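Pulthorpe Phone Users' Group
Minutes, January meeting, back room, start 7.10pm

Present: 29 signed the sheet. Apologies as per list by the door.

1. Minutes of last meeting
Agreed. One correction, the spare chargers went to the Nirkside group and not the library.

2. Matters arising
Old handset box still not sorted. Chair to do it before next time. Password for the group email now changed, secretary has it in writing.

3. Switch-off of older network
Long item. Letters have gone out to some members and not others, even on the same network. Several still on older handsets with buttons and worried they'll lose calls altogether. Chair's view: check the model before buying anything, some will carry on after a settings change. Ask the shop in writing. Two members were told different things by the same shop in one week.
Agreed: one-page sheet, large print, how to find your model number and what to ask. Secretary to draft.

4. Naltard handset
Member brought in the new Naltard to pass round. Paid £69 from the market stall at Nirkside. Good points: loud ringer, back comes off, battery lifts out, proper headphone socket. Bad points: slow to open photos, storage full very quickly, comes with a lot of apps you can't remove. Camera poor indoors. Question about how long it gets updates, box doesn't say and neither does the leaflet. Member to write to the maker and report back.
Someone asked if the Bühler case fits. It doesn't, the button is on the wrong side.

5. Batteries
Follow on from item 4. General feeling that removable ones are better for our lot as you can keep a spare. Swollen batteries NOT to be brought to meetings please, take them to the council tip, there is a seperate bin by the office. Don't post them.

6. Money
Balance £500 after room hire. Treasurer proposes keeping subs as they are. Agreed, two against, wanted them lower.

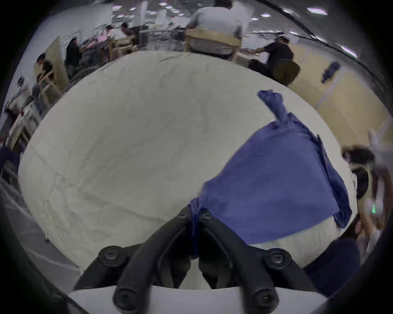

7. Bulk order of cases
67 wanted in total across us and Nirkside. Bühler price better if ordered together but they want payment up front. Some unhappy with that. Agreed to order in two lots, plain black only, no colours, names and models to the secretary on paper by next meeting. No late additions.

8. Scam texts
Parcel one doing the rounds again, also a new one pretending to be your son or daughter with a new number. Ring the old number first. Forward them to 7726, free. Poster to go up in teh hall.

9. AOB
Wifi in the back room drops out near the kitchen. Will ask.
Talk on backing up photos moved to next time, projector lead missing.
Mugs to be washed up by whoever used them.

Closed 8.50pm. Next meeting same place, same time, bring your charger if you want item 4 demo again.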